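## 4. Opening your account to buyers abroad

Work through this section once your home shop is live and has taken at least one paid order. If you only sell within your own country, skip to the section on refunds.

Before you start, have these ready:

- your business registration number
- your export reference, if your country issues one
- the bank details you want overseas payments sent to
- the sign-in for your Jin payments account

### 4.1 Switch on overseas selling

1. Sign in to Skollutlow as the account owner. Staff sign-ins can see the page but can't save changes to it.
2. Open **Settings**, then **Markets**.
3. Choose **Add a market** and pick the country from the list. Add one country at a time.
4. Enter your business registration number exactly as it appears on your certificate, with any spaces or dashes left in.
5. Press **Save and check**. The status line changes to *Checking*.

The market stays closed until the status line says *Open*. You can carry on with the rest of this section in the meantime.

**Note:** Some countries are greyed out. The list depends on where your business is registered and was last changed on 29th September. If a country you used to sell to has gone grey, existing orders can still be sent, but new ones are blocked at the basket.

### 4.2 Set your currency and price rules

1. In **Markets**, select the country and open **Prices**.
2. Choose a display currency. Most sellers choose the buyer's own.
3. Choose how prices are worked out. **Follow rate** converts your home price each morning. **Fixed price** keeps the figure you type in.
4. If you chose **Follow rate**, set a rounding rule. Without one, buyers will see odd amounts.
5. Type a lowest acceptable price for each product. Skollutlow won't list the product below it, whatever the rate does.

A fixed price lasts 90 days and then has to be confirmed. You get a reminder by email and a banner on the home page. If you don't confirm it, the product is hidden in that market only. Your home shop isn't affected.

**Caution:** Changing the display currency clears every fixed price in that market. Export your price list first (**Prices**, then **Download**). 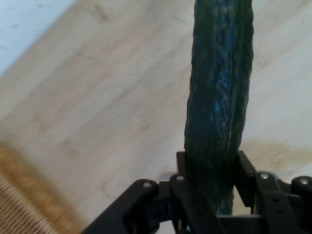
Aniela Górecki wrote in to say that her fixed prices had gone after she switched currency and switched straight back again, and that she had expected the second change to restore them. It doesn't. Load the price list you downloaded using **Prices**, then **Upload**, and check the column headed *Currency* before you confirm. If you have no saved list, the prices must be typed in again.

### 4.3 Connect Jin for payments

1. Open **Settings**, then **Payments**, and choose **Connect Jin**.
2. Sign in to Jin in the window that opens. If nothing opens, allow pop-ups for the page and try again.
3. Choose the bank account for overseas payments. It can be the same one you use at home.
4. Choose who pays the exchange charge, you or the buyer.
5. Send a test payment. It appears in **Recent activity** marked *Test* and no money moves.

Payments from a new market are held until the first parcel is marked as delivered. This applies once per market. Later orders are paid out on your normal schedule.

**Note:** If you and a business partner share an account, you can name 2 people to approve payouts. Both must have their own Jin sign-in. Shared passwords are the most common reason for a locked account, and unlocking one means sending in proof of identity again.

### 4.4 Fill in the customs details

1. Open the product and choose the **Customs** tab.
2. Write a plain description of the goods. Use the everyday name, not your brand name for it.
3. Add the commodity code. Use **Look up code** if you don't know it, and read the full wording of the heading before you accept it.
4. Enter the country of origin. For made goods this may differ from the country you post from.
5. Enter the net weight, without packaging.
6. Save, then repeat for the next product.
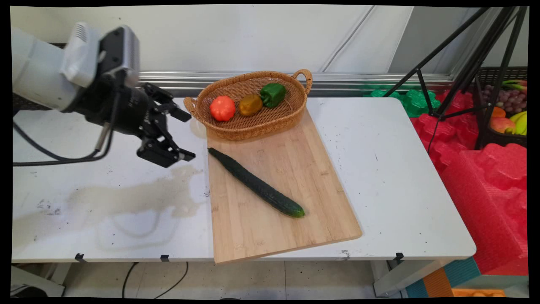 Commodity codes belong to the goods, so a bundle sold at one price still has to be broken down on the customs form. Open the bundle, choose **Split for customs**, and share the price between the items. Items sold together may all go in one parcel, but each has its own heading and its own line on the form. Fresh food may also need a plant health certificate, and the upload box for it only appears after the code has been saved. "Kitchen gift set" or "mixed goods" will be rejected as a description.

**Caution:** You are responsible for the codes you enter, including any picked from the look-up. A wrong code can lead to extra duty being charged to you after delivery.

### 4.5 Choose a carrier route

1. In **Markets**, select the country and open **Delivery**.
2. Choose **Lustau** for small parcels or **Ploltden** for pallets and anything too large for a parcel depot.
3. Set who pays duty. With **Duty paid**, it is added at the basket. With **Duty unpaid**, the carrier collects it from the buyer at the door.
4. Enter your collection address and the hours when someone is there.
5. Print a sample label and check that the address isn't cut short.

Lustau's surcharge table is renewed each April. New charges load by themselves, but any delivery price you typed in by hand stays as it was.

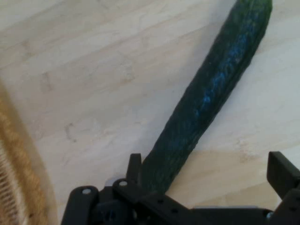 One seller asked whether a market could offer both duty options and let the buyer choose at the basket. It can't at present. To change from one to the other, go back to step 3 and save again. Orders already placed keep the terms they were placed under, and their labels should not be reprinted.

### 4.6 Check before you open

Place an order with yourself using the **Preview as buyer** link in the market you have added. Look at the price, the duty line and the delivery date. Cancel the order from the **Orders** page when you have finished, or it will be passed to the carrier.

If the duty line is missing, go back to 4.4 and look for a product with no code. If the delivery date is missing, the collection hours in 4.5 have been left blank.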